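Print this thread | E-mail this thread

Noelia Cabello
15 Feb 2022

1/ We have a result. It is a small result, and it took 3000 simulated episodes and most of my goodwill toward kitchens. Thread.

2/ The question: if you train a pick-up policy entirely in simulated kitchens, which kind of variety helps it most? More kitchens, or more clutter in the same kitchen? Everybody in our group had a firm opinion. I had the firmest, and you can guess how that's going to go.

3/ I said more kitchens. New cabinets, new counters, new tile. I said it in a meeting, with a slide.

4/ Setup, for those who like setup. One arm, one counter, two objects per episode. The policy gets camera images and a short instruction like "pick up the tomato." It has 10 seconds of simulated time. Dropping the thing counts as failing. So does picking up the other thing, however gracefully.

5/ Policy A trained on many kitchens with the objects well apart. Policy B trained in one kitchen with the objects shoved close together, one often in front of the other. Same number of training episodes, same network, same me waiting for it.

6/ Then both got the same test episodes in kitchens neither had seen. We split them into "easy" (objects far apart) and "crowded" (objects near each other, sometimes overlapping in the camera view).

7/ On the easy ones, A wins, by a little. I enjoyed that for one afternoon.

8/ On the crowded ones, A fell apart. 1341 crowded episodes, and A finished 602 of them. B, which had spent its whole life looking at one set of cabinets, did clearly better on the same episodes. I have checked this more times than I'd check a result I liked.

9/ Lindalva Cavalcanti, who wrote the grader, watched the failures with me. Most of A's misses were grasps closing on the wrong object or knocking the right one over on the way down. It knew perfectly well it was in a kitchen. It was vague on where one object stopped and the next began.

10/ Our crowded layouts look pretty tame, by the way. Two things on a counter. You could make dinner around them without noticing.

11/ Tomato in front, pink bottle with the black cap right behind it, gripper off to the left with its fingers pointing down at the marble:
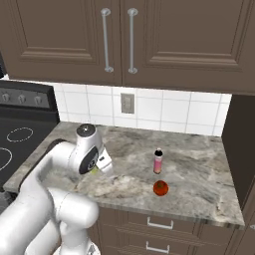
12/ WHAT WE THINK IS GOING ON
With the objects far apart, a sloppy grasp still works. You can be off by a good bit and there's only air to hit. So A never had much reason to learn precise ones. B got punished for sloppiness from day one. Very character-building.

13/ WHAT WE DON'T KNOW
Whether any of this holds on a real arm. It's all sim so far. Simulated tomatoes don't squish — ours is basically a ball with good coloring. Real-arm tests are planned for April, on the Edine setup.

14/ Also unknown: what happens if you do both, many kitchens AND crowding. Yes, that's the obvious thing. Yes, it's running. Five people have already written to ask and I'd like to head off the sixth.

15/ The layouts come out of Waltalov, our scene generator. One setting controls object spacing. It shipped with a generous default, and I'm the one who picked that default, so please direct complaints to me and not to Lindalva.

16/ If you train grasping in sim, check your spacing before you go buy more kitchens. It's one number in a config file. I spent weeks on backsplashes.

17/ Write-up soon. The slide has been deleted.

Print this thread | E-mail this thread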